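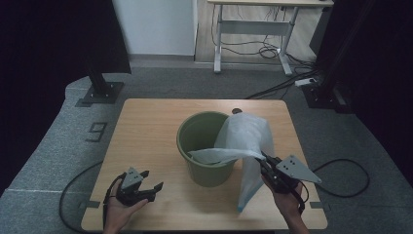
Green bucket, white bag, going over the right side of the rim.

Workshop > Notebooks > Bench notes

20 February 2001

Bin liners again! I know, I know, but I said I'd write this up and I keep finding the last bits of it on the backs of envelopes, so in it goes.

The olive bucket is still my favorite of the lot. It has that rolled rim, nice and round, and the bag slides over it without snagging (the old Tomthorpe pail had a seam that chewed through everything, good riddance). It tapers a little toward the bottom too, so there's slack to play with once the bag is in. I've been doing it up on the square table so I'm not bent double, and my back is very grateful.

What I've settled on for now: open the bag all the way first, really shake it out, then hook one side over the rim and pull the rest across. If I start with the bag half stuck together I get a fold lying over the front of the rim and then I'm chasing it all the way around. Pull outward before you pull down. Athina Raptis does it the other way, bag inside out over the fist and then punched down into the bucket, and she's faster than me, but hers always ends up with a big air pocket at the bottom. We argued about this most of lunch.

Bags: we're on the see-through white ones from Liapis, box of 100. They're fine. Thin, a bit clingy on dry days. The Jukano ones we had last July were thicker and held the rim better but somebody ordered 1,000 of them in the wrong size and I think we're all still a little sore about it. Three of those are in my drawer if anyone wants to compare.

To do:
- try folding a cuff at the top before it goes on
- ask Athina about tying a knot in the loose side (she swears by it)
- new roll of gray tape, the corner marks on the table are looking lonely
- same bag on the taller Wimerness bucket, which I expect to hate

More when I've done the cuff thing.

Filed under: Bench notes, Buckets & bags
3 comments | Share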